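Platville's cafés to keep straws behind the counter from February

Platville has survived a flooded market hall, two one-way systems and the closure of the good bakery. From February it will have to manage without help-yourself drinking straws.

The town's café owners have agreed to take the straw jars off their counters and hand straws out only when somebody asks. The agreement covers hot and cold drinks, eating in or taking away, and carries no penalty of any kind. Anyone who breaks it will be "spoken to", according to the two-page note that went round last month, although the note does not say by whom.

The idea came from Viola Mazza, who runs the Marchetti coffee bar opposite the bus station and has been watching her straws leave the building for years. A delivery of 4,000 was meant to last her the summer. It was gone well before the school holidays, which was odd, given that most of what Marchetti sells is hot coffee.

"People take a handful," she said. "They take them the way you'd take a leaflet. I had a gentleman stir his espresso with one and put three more in his top pocket. I'm not running a craft supplies shop."

Mazza moved her own jar behind the till as an experiment and kept a tally on the back of an order pad. In the first week she gave out 119 straws, mostly to children, people with iced drinks and one customer who wanted to clean the mouthpiece of a clarinet. In an ordinary week before that, she reckons, the jar was refilled every morning and nobody thought anything of it.

Civex, which empties the bins on the high street and along the river path, has welcomed the change with as much excitement as a waste contractor can decently show. Its local manager, Thomas Bortolotti, said straws were a nuisance out of all proportion to their size. They slip through the grilles on the litter bins, wedge in the drain covers and defeat the mechanical sweeper, which goes over them and leaves them slightly flatter.

"Paper ones are supposed to be better, and they are, up to a point," he said. "They still have to be picked up. Then they come apart while you're picking them up."

Not everybody is so pleased. Hodance, the juice and iced coffee kiosk at the top of the precinct, has signed up but made no secret of its feelings. Gemma Longo, who has had the kiosk for 4 years, said that practically everything she sells is drunk through a straw, and that asking for one would now become a small ceremony performed several hundred times a day.

"They'll order a mango crush, and I'll stand there holding it, and they'll stand there looking at it," she said. "Then one of us will have to say something."

Longo had asked for cold drinks to be left out altogether. She was offered a sign instead. It reads "Straws available, please ask", and she has hung it next to her other signs, which concern card payments, wasps and the location of the public toilets. She admits that customers have so far read none of them.

There was firmer criticism from Maribel Pacheco, who helps run the Tuesday-to-Saturday drop-in at the old library and pointed out that for some people a straw is the difference between having a drink and not having one. She did not want anybody to be made to explain themselves in a queue. The first version of the note said that staff should hand one over "where there is a need", and she objected to that phrase at some length. It now says that staff should hand one over.

"You ask, you get it, and no face is pulled," said Pacheco, who would have liked the bit about the face put in writing.

She also won an argument over bendy straws. Several of the cafés had intended to stock only the straight sort, as they are cheaper by the box. All of them will now keep some that bend.

What happens to the jars themselves is a matter of some local interest. Mazza's is full of biscotti and doing very well. The bookshop café has put pencils in its jar, and these are going faster than the straws did. Gualtiero Zuccaro, whose ice cream parlour owns a handsome chrome dispenser of the kind with a lid that lifts and fans the straws out like a bouquet, has refused to part with it. He has agreed to stand it on the shelf behind him, where customers can admire it from a distance.

"It was my father's," he said. "I'll ask people if they want a straw, and then I'll lift the lid. They should get the full show."

Zuccaro bought 800 straws just before the agreement was reached and intends to use up every one of them, on request.

The cafés will compare notes after Easter. There has been talk of turning to lids next, or to the wooden stirrers, which Bortolotti describes as "straws with ambition". Mazza says she would rather leave the stirrers alone until people have stopped being cross.

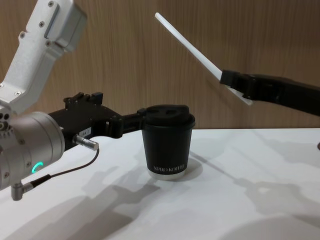

Hot drinks to take away are where the cafés expect the fewest complaints, and where they have already had the most. Regulars who have never wanted a straw in their lives have been in to ask why they can't have one. The answer is that they can. Put a black takeaway coffee cup on a white tabletop and bring a long white straw up to it, and no rule in Platville has been broken, provided somebody said please. Mazza will still give you a look, but she did that before.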